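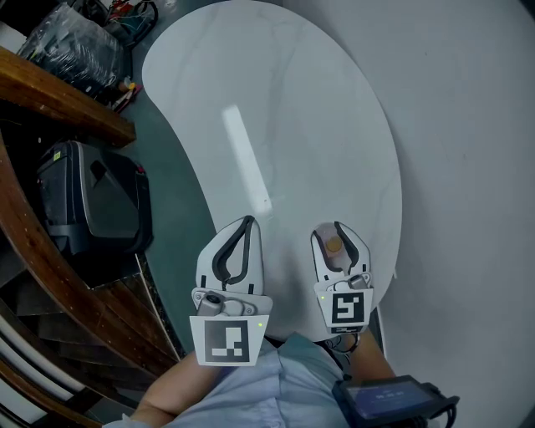
Issue 298 -- page 7

Home Current issue Back issues Trade directory Contact

We use cookies to remember your region and subscription status. Accept / Manage settings

Curves, veining and gloss: Leobardo Beltrán on specifying pale tops

Leobardo Beltrán has been finishing and repairing table tops for most of his working life, first in a joinery shop and now at Fletton, where he runs the surfaces bench. The firm takes in table tops for refinishing and advises smaller makers on specification. A good share of the current work is kidney-shaped, white, with a faint grey vein. Beltrán has opinions on all three.

The kidney form is harder to set out than an oval, he says, and the difficulty is in the concave side. "On a convex edge you can fair the line by eye and get away with a lot. On the inward curve the eye is less forgiving. If there's a flat of even a few centimetres in it, people see it from the doorway. They can't say what's wrong, but they see it."

His practice is to draw the inward curve first and let the outer lobes follow. Apprentices tend to do the opposite. Templates are cut at full size and hung on the wall overnight before anything is committed. He checks them the next morning from the far side of the shop, then turns them upside down and checks again. Two of the templates now in use at Fletton have been recut more than once.

Placement is the other matter. A kidney-shaped top has a side that wants to be approached, and customers often get it wrong at home. Beltrán recommends that the inward curve face the seat which is used most, as it brings small objects on the far half of the table within reach. "If you eat at it, or do any sort of handwork at it, sit in the curve. Your elbows have somewhere to go. On a round table of the same area you're always leaning."

On veining he prefers restraint. A strong vein fixes the top in one orientation and shows up every joint. A faint grey one can be turned, matched or ignored. It also hides fine scratches better than plain white, though not as well as customers hope. He keeps a set of sample squares at the bench, graded from plain to heavily figured, and asks customers to take three home and leave them flat for a week. Most come back having changed their minds toward the paler end. "A sample held upright in a showroom is no use to you. You'll be looking at it from above, at an angle, with a cup on it."

The longest part of our conversation concerned gloss, and specifically light fittings. A high-gloss horizontal surface returns the shape of whatever is mounted above it. Under a long, narrow ceiling light the result is a hard white streak across the top, and it moves as the person at the table moves. Beltrán does not regard this as a defect in the finish. He considers it a failure to plan the room.

"People ring up and say the polish has gone wrong, there's a line in it. I ask what's on the ceiling. It's a batten or a linear fitting every time. You can't polish that out. The better the polish, the sharper the line."

He offers customers several courses. The fitting can be shifted so that the reflection falls off the top from the main seat. A diffuser can be added, which softens the streak and widens it. The surface can be taken back to satin, at the cost of some depth in the veining. He does the last of these reluctantly, and quotes for it separately. Job 3557, still on the rack when I visited, was a top going down to satin for the second time after its owners had asked for the gloss to be restored in between.

The reflection does have a use in the shop. Inspectors at Fletton run a straight light over every finished top and watch its edges. Where the surface is true the edges stay straight. Where there is a low spot or a ripple they bend. "It's the cheapest gauge we own," Beltrán says. He prefers it to the electronic gloss meter, which reads one small patch at a time and tells you nothing about the shape of the surface between patches.

Floor and wall colour came up more briefly. He likes a mid or light grey under a white top. A white floor loses the outline, and a very dark one makes every chip on the lower edge plain. For showing a piece, he favours a light grey backing that curves down into the floor without a corner, so that nothing behind the table competes with its edge. Reddish-brown timber nearby is fine, in his view, and a curved rail or shelf in that colour can sit well beside a curved top provided the two curves are not asked to match. "They won't match. Leave a decent gap and let them be different."

Tiburcio Zamudio, who handles aftercare at the same firm, joined us for the last part of the afternoon. His concerns are more domestic. The usual damage to a glossy pale top comes from small things being slid across it: cups, jars, little containers with grit on the base. He asks owners to lift and set down. Clear or translucent cups are no safer than glazed ones, he points out, and a light one gets pushed about more often precisely as it weighs so little.

"Grit is the whole problem," Zamudio says. "Wipe the table first, then wipe the bottom of the cup. Most people do the first and not the second."

For routine cleaning he specifies a soft cloth, lukewarm water and a neutral soap, with a second cloth to dry. He advises against spray polishes on gloss tops, which build up in a film and show as a rainbow under strip lighting. Tea and fruit juice should be blotted and never rubbed outward. Tool cases and other hard-sided boxes belong on the floor beside the table, and he would like that written on the delivery docket in larger type than it is now.

Asked whether the present taste for pale kidney-shaped tops will last, Beltrán declined to guess. He has kept all the templates. The next batch is due on the bench in September, and two of them have an inward curve he has not yet agreed to.

Get the next issue by email. Enter your address to join the newsletter list. Unsubscribe at any time.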